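Does Holiday Baking Really Bring Neighbors Together?
Project report, Food and Family Traditions
Nandini Pinto and Othmane Badawi
3 Aug 2026

Why we picked this

Every December the same claims go around. Baking for the people on your street makes you closer to them, it keeps family traditions alive, and everybody loves getting a tin of homemade cookies. Our first reading for this course, a booklet called The Killulen Holiday Table, says all of this in its first two pages and backs up none of it. We wanted to see how much would hold up if we asked people who give the tins and people who get them.

What we did

We wrote a short survey and passed it out in two neighborhoods, Shetty Park and Skavine. We got 334 forms back. That sounds like a lot, but people who care about holiday baking are more likely to fill out a form about holiday baking, and we have no way to correct for that. We also did longer interviews with 10 households, most of them found through relatives, so please don't read those as typical.

The questions covered what people bake, who gets it, how long they have been doing it, and whether they know the first names of the people they give it to. Venkatesh Chacko thought up the last question. It ended up being the most useful one on the form.

What people told us

Most givers said baking made them feel closer to their neighbors. Fewer receivers said the same, and a good number of them left the question blank. Several givers could not name everyone on their list. One woman in Skavine has been leaving spice cookies at the same door for years and calls the family there "the blue house."
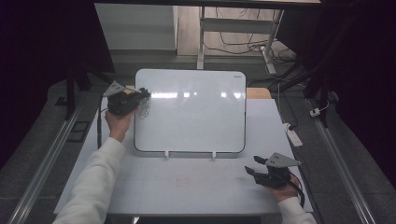 The tradition part is also shakier than we expected. People told us a recipe had "always" been in the family, but when we asked where it came from, the answers got fuzzy. Two families claimed the same coconut bar as their grandmother's own invention. Thirumalai Kaimal, who let us interview him at his kitchen table while he rolled out dough, was the only one who gave us a date. He started in 2000, the winter he moved to Skavine, with a recipe off a bag of Joltimia flour. He has changed the sugar since then and considers it his.

As for everyone loving the tins, people are polite. On paper nearly all of them said they enjoyed what they got. In the interviews we heard about fruitcake going to the office, cookies with nuts given to a household that can't eat nuts, and a freezer drawer that still had last year's fudge in it.

Where we disagree

Othmane thinks the survey shows that the whole thing is mostly for the baker. Nandini thinks that is too harsh. Receivers who had lived on the street a long time did talk about the tins warmly, even when they didn't like what was inside. Our numbers can't settle it. We never asked whether people would miss the tins if they stopped coming, and we should have.

Problems with the project

We collected the forms months after the holidays, so people were working from memory. Our question about closeness was leading, as Venkatesh Mathew pointed out after the forms had already gone out. We also forgot to ask renters and owners to mark which they were, and one of our interviews is missing its second half.

If another group takes this on, start in December, talk to the receivers first, and ask about allergies.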